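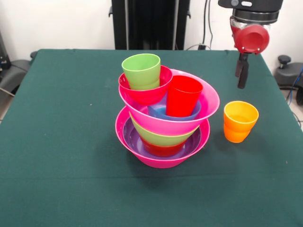
Stacked bowls and cups on green cloth.

Unit 4: Works, editions and recordings in an audiobook catalog

Reading before class: the Livbridge field guide, sections on title records and contributor roles. Bring the printed sample of the June extract.

A spoken-word catalog has to keep apart three things that a shopper calls "the book." The work is the text as the author wrote it. The edition is a particular form of that text, such as a revised edition or an abridgment. The recording is one reading of one edition by one narrator or cast. A devotional title from the 1950s may have a single work record, two editions and four recordings, all with the same title on the cover.

The Livbridge extract used in this course holds 3,602 title records. After grouping, these resolve to 2,771 works. The difference is made up of second recordings, abridgments, and reissues under a new imprint. Religion and self-help account for 992 of the title records, and the worksheets draw on that group only.

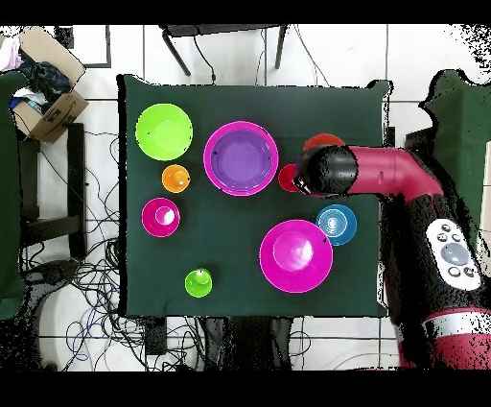 4.1 Grouping rules

Group two records under one work when the author and the original title agree. Subtitle is not used. Publishers of self-help titles change subtitles often, and a match on subtitle splits works that belong together.

Do not group a workbook with its parent title. The workbook has its own text and gets its own work record, linked by a "companion to" relation. Study guides written by someone else are treated the same way, with the original author entered as subject, not as contributor.

Abridgment is recorded at the edition level. Running time is recorded at the recording level and is never evidence of abridgment by itself, as narrators differ in pace and some publishers add music between chapters.

4.2 Author pages

An author page is a stored query against contributor identifiers. Skalent runs the query on the identifier alone. Endo runs it on the name string when the identifier is missing – this fills the page but also pulls in other people with the same name.
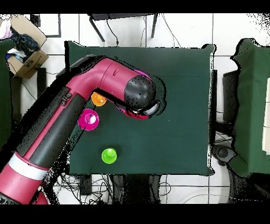 The sample contains 11 records with no contributor identifier. Run both methods on them and note which titles appear on a page under one method and drop out under the other. Pen names are a separate case. A pen name has its own identifier, and the link to the legal name is made only if the publisher has supplied it.

4.3 Descriptions

The description field is free text from the publisher. Ferrand truncates it on list pages at a fixed length, which may fall inside a word or a quotation. The full text stays in the record. Do not edit the field to suit the cut.

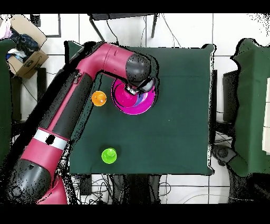
Descriptions written for print often say "readers" where the audio edition has "listeners." Both are accepted. Do not use the wording to decide whether a record is print or audio; use the format code.

Worksheet 4: questions 1 to 6 on grouping, 7 and 8 on author pages. Question 5 has two acceptable groupings, so state which rule you applied.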